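Vurkine by Atieno Kinyua: a grumbling review

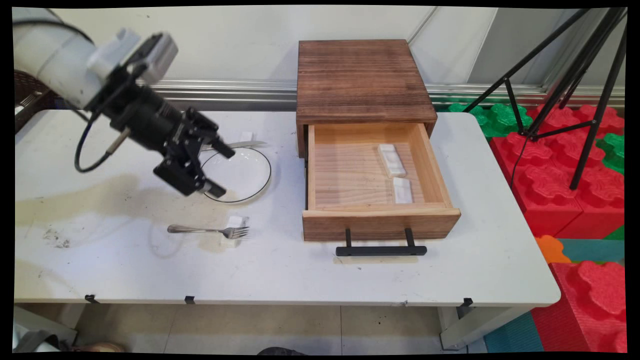

Is Vurkine worth the hype if you don't usually read romance set in restaurants?

Only if you can put up with a slow first half. The couple don't have a proper conversation until page 91, and I nearly gave up at 50.

I bought this on the strength of its trope list. Rival cooks, one bed, grumpy landlord, small town with a secret. I don't trust those lists. They tell you what's on the shelf and nothing about whether the writer can write, and plenty of books tick all the boxes and then sit there like cold porridge.

Kinyua can write, I'll give her that. The row in the Eltgate market is sharp and funny and goes on exactly as long as it should. Baumgartner, the landlord, gets the best lines, and I'd have read a whole book about him and his dreadful boat.

The hero I'm less sure of. Gralten is meant to be wounded and quiet, but for long stretches he's just rude - and then he says sorry in chapter 17 and everybody forgives him by teatime. Ines deserved a bit more grovelling. The one bed lasts a single night and is wasted on a chat about invoices.

Heat level: low, door mostly shut. There's a dead parent in the backstory, if you like to be warned.

I'm told the second one is about the sister, who has 20 pages here and is already more interesting than her brother. I'll borrow that from the library before I pay for it. Three stars, one of them for the landlord.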